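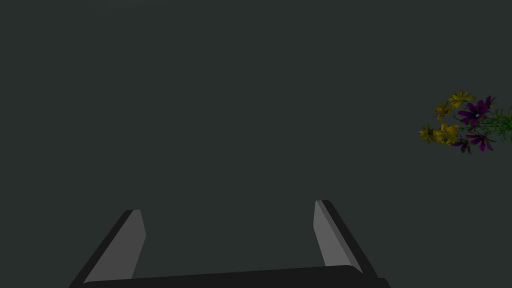 *Figure 1. Bouquet of yellow and purple blossoms with a gripper, computer rendering.*

# Unit 4: Conditioning and Storage of Cut Flowers

Course: Introduction to Floral Practice, Tillholm College of Horticulture
Instructor: Muammer Ertürk
Laboratory supervisor: Asuka Kikuchi

## 4.1 Scope of the unit

This unit covers the treatment of cut stems from the time they arrive at the shop until they are sold or arranged. Growing and harvesting were treated in Unit 3. Students are expected to have read the assigned chapter on water movement in stems before the laboratory session.

A cut flower continues to use water and stored sugars after it has been separated from the plant. Its life in the vase depends largely on three conditions: whether water can still enter the stem, how quickly water is lost through the leaves and petals, and how much food remains in the tissue. Most shop procedures address one or more of these.

## 4.2 Water uptake

Water rises through narrow vessels in the stem. Two kinds of blockage are common. The first is air, which enters the vessels when a stem is cut and left out of water. The second is bacterial growth, which develops in dirty buckets and around leaves left below the water line.

Standard procedure in the Tillholm laboratory is as follows:

1. Wash all buckets with detergent, rinse, and allow to drain upside down.
2. Fill with clean water and add flower food at the rate printed on the packet.
3. Strip every leaf that would fall below the water line.
4. Recut each stem at a slant with a sharp knife.
5. Place the stem in water at once.

Scissors made for paper or cloth are not permitted at the benches. They tend to crush soft stems.

Daffodils require separate handling. Their cut stems release a sap that shortens the life of tulips and several other flowers, and they should stand alone in plain water for several hours before being mixed. They should not be recut afterward, as a fresh cut starts the flow again.

## 4.3 Flower food

Commercial flower food generally contains a sugar, an acid, and a substance that slows bacterial growth. The sugar feeds the bloom. The acid lowers the pH of the water, and slightly acidic water moves more easily through the stem. Sugar added alone will feed the bacteria as well as the flower, and home recipes that omit the other ingredients give poor results.

Dosage errors are frequent in first-year work. Measure the water first, then the powder. For the laboratory exercise, each pair will prepare 500 ml of solution in the large cylinder and 300 ml of plain water as a control.

## 4.4 Temperature and ethylene

Cool storage slows respiration and water loss. Most temperate flowers keep well just above freezing, but tropical flowers such as anthurium are injured by such cold and must be held in a warmer room. Check the crop list before placing any stem in the cooler.

Ethylene is a gas given off by ripening fruit, decaying plant matter, and engine exhaust. Carnations, delphiniums, and snapdragons are among the sensitive kinds - exposure may cause petals to drop or buds to fail to open. Food may not be stored in the flower cooler at any time. This rule applies to staff and students alike.

## 4.5 Laboratory exercise

Work in pairs. Condition one set of stems in the food solution and one in plain water, using the same variety for both. Label each vase with your names, the variety, and the treatment. Record the water level and the condition of the blooms daily for 11 days. Vases remain on the north bench in Room 2092 and are not to be moved.

The written report should state the method, present the daily record as a table, and discuss any difference between treatments. Reports are due to Asuka Kikuchi before the May review session.

## 4.6 Terms to know

- **Conditioning:** preparation of cut stems so that they take up water fully before use.
- **Xylem:** the tissue that carries water upward through the stem.
- **Transpiration:** loss of water vapor from leaves and petals.
- **Senescence:** the natural aging of plant tissue.

Unit 5 deals with wiring and taping. Students should bring their own knife and a roll of stem tape.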